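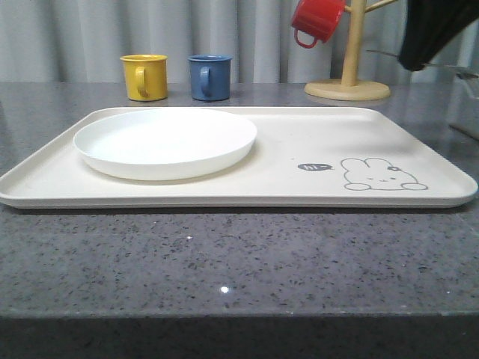
Page last changed: February

About us

Welcome, and thank you for wanting to know who we are. Marlow is a small company that teaches robot arms to do the jobs you do in your own kitchen without thinking, such as putting away a mug or setting out a plate. We do it by gathering examples, a great many of them, one careful go after another, and handing them over to the people who build the learning systems.

If you have never seen this sort of work before, the idea is simple enough. One of our operators guides the arm by hand control through a small household task, from start to finish. Everything the arm does is recorded along with what the cameras see, and that one go becomes one example. Then the things are moved about a little and we do it again. A learning system that has only ever seen a mug in one spot will be lost when the mug is somewhere else, so a good part of our day goes on shifting things a hand's width this way or that (you do get rather fond of it after a while).

How we began

The company was started by Tove Norðdahl and Haf Dafis, who met while working on warehouse machines and found that they both kept talking about kitchens instead. Warehouses are tidy places, full of boxes. Kitchens have handles and rims and shiny surfaces, and everybody keeps their cups somewhere different. Tove had an arm on loan and Haf had a spare room with a decent worktop, and for the whole of that first winter they took turns, one at the controls and one resetting the table, with the radio on and far too much toast. They came out of it with 700 examples, a good many of which they would be embarrassed to show you now, and a fairly clear notion of what they would do differently.

What we do now

We have 2 rooms these days, both laid out with ordinary worktops and ordinary crockery. The mug station is the one visitors usually ask to see. It has a speckled grey counter, a big cream tray with a sleepy bunny printed on it saying "hi~", a white plate, a wooden mug tree, and mugs in yellow, blue and red. The bunny has become something of a mascot, and new starters are generally introduced to it before they are introduced to Tove!

We like bright, plain colours on that station, as they make it easy to write a clear instruction to go with each example. Somebody has to put into words what was asked for, "hang the blue mug on the tree" or "put the yellow mug on the plate", and we take as much trouble over those words as we do over the movements. Haf reads a share of them aloud every afternoon at four o'clock, and if one makes the room stop and wonder which mug is meant, it gets written again.

A full set for one task, which we call a Jarman after the street where our first room was, comes to 2000 examples. It includes the goes where the arm fumbled and the operator had to try again, marked as such, since a system can learn a good deal from seeing a slip put right. We throw out recordings where a camera dropped out or the timing drifted, and we tell our customers how many we threw out and why.

The people at the controls

Our operators come from all over: a former dental nurse, a piano tuner, two people who used to ice cakes for a living. What they share is patience and a light touch. Everyone trains on our practice station for their first weeks, and nobody records for longer than an hour before swapping over to resetting or checking, as tired hands make jerky examples.

Working with us

We gather sets to order for research groups and for firms making home helper machines, and we also keep a shelf of ready-made tasks, 123 at present, which we are happy to talk you through. Our recording software is called Momen and our checking tool is Drekov. Both were written here, and both come with a handbook that Haf insists on keeping readable.

If you would like to visit, please do write to us first so that we can have the kettle on. You are welcome to have a turn at the controls, and most people manage to pick up a mug before they have finished their tea.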